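10 April 2019
By Blagoje Ionescu

Tips from our robotics club workshop, for small rooms and small budgets

Our club in Distham has 20 members and one long room above a bicycle shop. In September we began the Havier project, where students make a robot arm move in simulation first, and only later build the parts which are worth building. I keep the workshop in order together with Sverre Wikström, who teaches the older group. These are the habits that helped us most. Many of them work also in a home garage.

Keep screws in jars by length, not by project. When we sorted by project, every team had its own box and every box was missing the same M3 screws. Now there is one shelf, and the longest are at the left.

Put masking tape on both ends of each cable and write the same word on both. Do it before you plug it in. Pencil rubs off, so use a marker and let it dry for a minute.

Printed parts should be cleaned on the same day. A small flat file and an old toothbrush are enough for most of them. For the holes I turn a drill bit by hand, slowly. With the electric drill the plastic melts and the hole becomes worse than before.

Before a student prints anything big, he or she must show it in the simulator. We lost a full spool on the first design, and a spool is not cheap for us. Move the arm through the whole path and look from more than one side, also from the gripper. From there you notice quickly if a finger comes too close to a neighbor part. 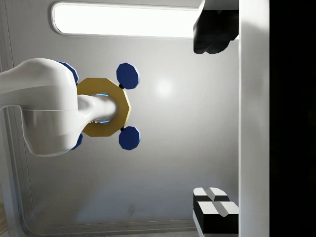
Save the file with a new number each time you change something. The Purba team reached version 181, and they were very happy that version 174 still existed. Write one line in the notebook for every version, with what was changed and who did it.

Do not let the computer stand on the floor. Dust from filing goes straight into the fan. Ours is on a low shelf, and we clean the filter with a dry paintbrush every three weeks.

For wiping the bench, a damp cotton cloth is better than paper. Old bed sheets are very good, cut to the size of a kitchen towel. Wash them separately from your clothes, the metal dust stays in the fabric.

If two teams need the same table, mark the middle with tape and do not move it. The Hamis team and the Purba team shared one table all winter like this and it went without quarrels, except once over a lamp.

Sverre asks me to add that safety glasses belong on a hook by the door, at the height of the youngest student. In a drawer they are forgotten. Wash them with dish soap and cold water and dry them with a soft cloth.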